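### Steamed buns go wrinkly and flat when the lid comes off

**Dace Kairys**
6 posts, joined September

I have been making plain steamed buns most weekends since the autumn and I can't get them to stay smooth. They rise well, they look fine through the gap in the lid, and within a minute of opening they have sunk and gone wrinkled on top. They still taste all right but they are chewy near the bottom.

What I use: plain flour from the Podstead mill, dried yeast, a spoon of sugar, a little oil and warm water. I knead by hand for ten minutes, let it rise until doubled, shape, leave for 40 minutes, then steam over water that is already boiling hard. The basket is the ordinary round slatted kind.

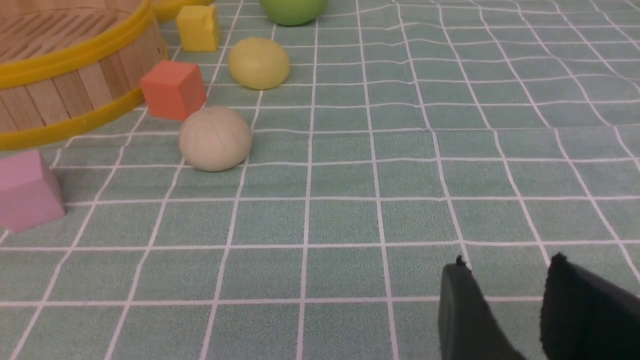 *The basket on the teal check cloth*

I have tried more yeast, less yeast and a different brand of yeast. I have also tried steaming for 30 minutes in case they were underdone in the middle, and that was the worst batch so far. My sister says it is the flour. My neighbour says you should never open the lid at all until the next day, which can't be right.

The kitchen is cold in the mornings and warm by the afternoon, if that matters. I do the second rise on top of the boiler cupboard. 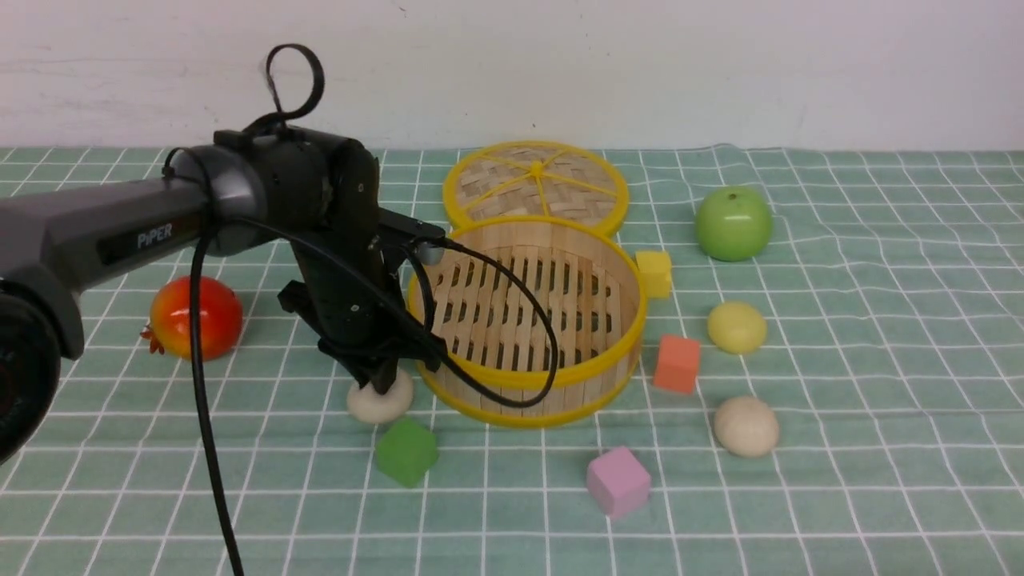 The other thing is the size. I cut the dough into 60 g pieces and the recipe says 30, but small ones seem a lot of work for what you get. If that is the whole problem I will put up with it. I would rather not buy special flour as the only shop that has it is in Codmont and the bus takes an hour.

---

**Kęstutis Kļaviņa**
*Marked as most helpful*

The flour is fine and the size is fine. Leaving them 40 minutes on a boiler cupboard is too long. Buns that are over-risen before they go in puff up in the steam and then have nothing to hold them, so they drop as soon as the air changes.

Try this:

- Shape them and leave them somewhere only just warm. Pick one up after 15 minutes. It should feel light, and a gentle press should come back slowly. If the dent stays, you have gone past it.
- Start with cold water under the basket and bring it up with the buns already in. This gives them a slower start.
- Once there is steady steam, turn it down to medium. Hard boiling makes them blow up too fast and the wrinkles come from that.
- 60 g pieces need 12 to 15 minutes of steam. 30 is far too much.
- Turn off the heat, leave the lid on for five minutes, then open it a crack - put a chopstick under the edge - and wait a bit more before taking it off.

The chewy bottoms are water. Use paper under each bun and check the level in the pan, as it may be touching the slats when it bubbles. If your lid is metal, wrap it in a tea towel so it doesn't drip, and tie the corners up on top well away from the flame.

After the first rise, knead again until there are no bubbles left when you cut the dough. People skip this and get lumpy tops.

---

**nevenwood62**

mine did this for years. i swapped to half milk half water and it got better, no idea why. also a pinch of baking powder in the second knead. i don't weigh anything

---

**Dace Kairys**

Thank you both. Did a batch this morning with 20 minutes on the worktop and a cold start. Two have a small dimple but the rest stayed up. I forgot the paper, so the bottoms are the same as before. Will try the milk next time.

*Thread last updated March 6, 2021*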